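Firnport Residents' Newsletter

Clearing out the medicine cupboard

26 May 2024

The pharmacy at the bottom of Paterson Road took in a great deal of old medicine in January, when it ran its last return week, and it is doing the same again next month. Boxes will be at the counter during normal opening hours. You do not need to be registered there, and you do not need to give your name. What follows is a guide to sorting things out at home beforehand, written after several neighbours asked what they should bring and what they should leave behind.

Most of us keep tablets, vitamins and creams in more than one place. In our house it was a kitchen shelf, a bathroom cabinet, two coat pockets and a biscuit tin on top of the fridge. The first job is to get everything together, and the only way I have found that works is to use a table. Sorting inside the cupboard does not work, as you end up moving the same packets from left to right and back again.

Getting everything out

Pick a table with decent light. Small print is the main difficulty in this job, and a table near a window in the morning is worth more than any lamp. Keep a magnifying glass by you if you own one, or use the camera on your phone to enlarge the label.

You will want one large container for the things you are keeping. A plastic storage bin is good, the bigger the better, since it can be wiped out afterwards. For the returns, a carrier bag without holes will do. Have a third bag ready for cardboard and paper, and a pen.

Empty one place at a time on to the table. Lay the bottles and boxes out so that the labels can be read. It looks far worse at this point than it did in the cupboard. Things other than medicine will turn up as well: loose plasters, sweets, batteries, a tape measure. Put them to one side and carry on. If children or pets are about, choose a time when they are out of the house or asleep, and do not leave the table half done while you go to answer the phone. A bottle of coloured tablets looks very much like a bottle of sweets to a small child.

Reading the labels

Pick each item up and turn it until you find the date. On boxes it is usually stamped into the end flap, and on bottles it may be on the base, on the shoulder or along the edge of the label. On tubes look at the crimped end. Blister strips are the awkward ones. The date is often pressed into one end of the foil, and if somebody has cut the strip in half it may be gone altogether.

"Use by" and "use before" generally mean the end of the month before the one printed. "Expiry" or "EXP" generally means the end of the month shown. If you are within a few weeks either way and unsure, ask at the counter.

Some things also have a shorter life once they have been opened. Eye drops are the usual case – many should be thrown away 4 weeks after opening, whatever the date on the box says. The leaflet will tell you. It helps to write the day you opened a bottle on its label, and this is what the pen is for.

Several readers have supplements and remedies that came from relatives abroad, or were bought on holiday, with labels in a language that not everyone in the house can read. These need the same treatment as the rest. Look for figures first. Dates are often printed year first, then month, then day, and there may be two of them, one for manufacture and one for expiry. If there is only one date it may be the day the product was made, with the shelf life given in months elsewhere on the label. Somebody in the family may be able to read it to you over the phone, or a translation app will manage most of the larger print.
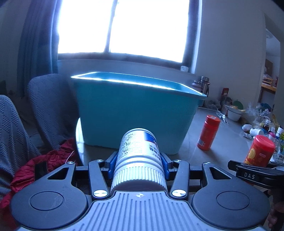

Making the piles

Keep: anything in date, in its own packaging, that someone in the house still uses. The person's name should be on it if it was prescribed. Prescribed medicine is for the person named and should not be passed on, even within the family and even if the complaint sounds the same.

Return: anything out of date, anything prescribed for an illness that is over, anything with no label, and any loose tablets you cannot identify. Do not try to match loose tablets to a packet by colour. If a doctor has changed your dose or your tablets, the old ones belong in this pile too. Leave everything in its inner packaging, so strips stay as strips and bottles stay as bottles.

Ask: anything you are not sure about. Put an elastic band round these and take them in separately. Do not stop taking something you have been prescribed simply because the packet puzzles you. Ring first.

Vitamins and supplements are worth a second look. They tend to gather at the back, half finished, and it is common to find two or three bottles of much the same thing. Compare the contents before you put them all back. Two different brands may contain the same vitamin, and taking both every day could put you over the amount advised. If you take prescribed medicine as well, it is sensible to mention your supplements to the pharmacist, as a few of them do not mix well.

What the pharmacy will take

Tablets, capsules, liquids, creams, ointments, patches and inhalers can all be handed in. So can vitamins and supplements in bottles. The counter staff have asked that liquids be brought in their own bottles with the caps done up tightly, and stood upright in the bag if possible. Last time a cough mixture leaked through four other people's returns.

Needles, lancets and anything else sharp cannot go in the boxes. They need a proper sharps bin, which is collected under a different arrangement, and the surgery in Vislow can explain how to get one. Please do not put them in a carrier bag with your tablets. Mercury thermometers cannot be accepted either, and should go to the household waste site, where there is a desk for them just inside the gate.

Outer cardboard boxes and paper leaflets can go in your recycling at home, which saves a great deal of room in the returns. Cross out or tear off any label with your name and address first. Keep the box and leaflet for anything you are keeping.

Please do not flush medicines or pour them down the sink. They find their way into the water, and the treatment works are not built to take them all out. Putting them in the dustbin is not much better.

Putting things back

Before anything goes back, wipe the shelf and let it dry. Then think about whether it was the right shelf. A bathroom cabinet is warm and damp, and a cupboard over the kettle or cooker is not much better. A high cupboard in a bedroom or hall suits most medicines, provided it is out of reach of children. Anything that has to be kept in the fridge will say so on the label.

A bin with a lid is easier to live with than a shelf, as it can be lifted down in one go and everything in it seen from above. Storneo on the Vislow road has lidded tubs in several sizes, and an old ice cream tub is fine for a smaller household. I use one large tub for things in daily use, plus a smaller one for first aid. The first aid tub holds plasters, a bandage, antiseptic cream, tweezers and a pair of scissors that is not to be borrowed for wrapping paper.

Stand bottles upright with the labels facing the same way. Put the items with the shortest dates at the front. A list taped inside the lid is useful if more than one person uses the tub, though ours lasted until the first cold of the winter and has not been updated since.

How long it takes

Allow a morning for a family house and an hour for a flat. The January week brought in some 300 bags from Firnport and the villages around it, and a good many came from people who had meant to do it for years. One household found a bottle of travel sickness tablets that had moved house with them twice.

If you cannot get to Paterson Road, the mobile library has agreed to carry leaflets with the opening times and the telephone number, though it cannot carry the medicines themselves. A friend or neighbour may take a bag in for you. Tie it at the top, and tell them if there is anything in it that you want to ask about.

The boxes will be out for the first two weeks of the month. After that the pharmacy will still take returns in the ordinary way, but large bags are easier for the staff to deal with while the extra boxes are there.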